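Notes on the Planner Revision

The motion planner used on the tabletop cell at Stoser has been revised, and the new version has been in regular use since the start of the month. Readers who follow this blog will recall that the earlier planner treated every shape block as a separate obstacle. That approach was sound when the blocks were spread out. It performed poorly when several of them touched, as the perception module would often merge two outlines and report a single object with an impossible shape.

The revised software, released internally as Stiltima, groups touching blocks into one region and plans around the whole of it. Individual outlines are computed only when a block in the group is the next target. Planning time fell from 14 seconds to 3 on the crowded layouts, and the log of rejected paths is now short enough to read in one sitting.

Color remains the first cue for separating neighbors. Two blocks of the same color in contact are still the hardest case, and 7 of the layouts in the Bunelia test set continue to fail for this reason.
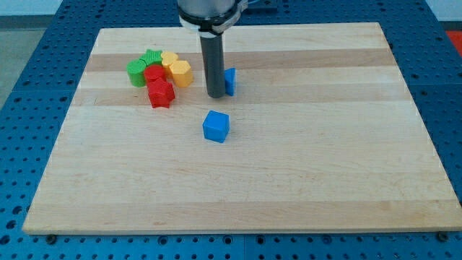
Lapointe, March

Work this month concerns the approach to a block that stands close to the gripper - the narrow blue one, for instance - while the cluster on the left is held as a single region. The blue cube in the open is a simple target and serves as the reference case. A run of 3,000 simulated approaches is in progress, and the clearance setting will stay unchanged until it is complete.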